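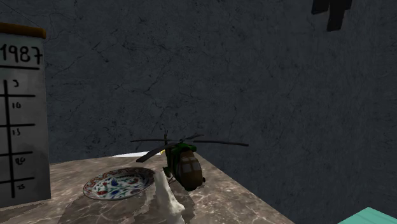
A rendered tabletop from the Narnine test suite, with a decorative plate and a toy helicopter on the marble surface.

The fault was first noticed in August, when engineers at Perko compared two sets of results that ought to have agreed. In the first, the company's grasping software, Etent, had completed 3,489 simulated trials with a failure rate well within the agreed limit. In the second, run after a change to the lighting, the same software closed its gripper on bare tabletop 40 times in a single night.

No equipment was damaged, as the trials took place entirely in Narnine, the simulator in which Perko prepares its software before any physical arm is allowed to move. The company nevertheless treated the matter as a safety incident. Etent was due to be installed at the Görtz sorting hall, where staff work within reach of the machines, and the installation was put back until the cause had been found.

Sieglinde Engelhardt, who led the review, began with the gripper. Her team suspected that the force limits had been altered by mistake, and spent 12 days checking them against earlier versions. They had not been touched. Attention then passed to the recorded views, which had been kept but seldom looked at.

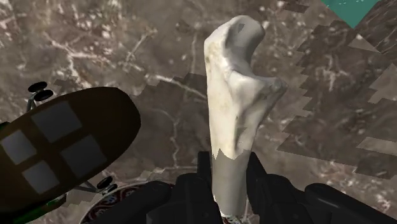
A bone held upright in the simulated gripper. The shadow on the right has a strongly serrated edge.

The new lighting had been set up with too little detail in its shadows. Edges that should have been smooth were drawn as rows of teeth, and on a heavily veined surface the software sometimes took them for the outline of a solid object. It then planned a grasp and, in the worst cases, reported that the grasp had succeeded.

It is this last point that occupies most of the review. A mistaken grasp is an ordinary event in testing, and Etent is expected to recover from it. A false report of success is more serious, for the arm will go on to its next movement at full speed. "We had allowed the software to mark its own work," Engelhardt writes. "The finger sensors disagreed with it, and they were given no say."

Perko has since corrected the shadow settings and changed the order of authority within Etent. A grasp now counts as complete only when the finger readings confirm it, and 2 refusals in succession bring the arm to a halt until a member of staff has released it.

The revised software has passed its simulated trials. Supervised tests on a physical arm are still under way, and Görtz has not yet set a new date for installation.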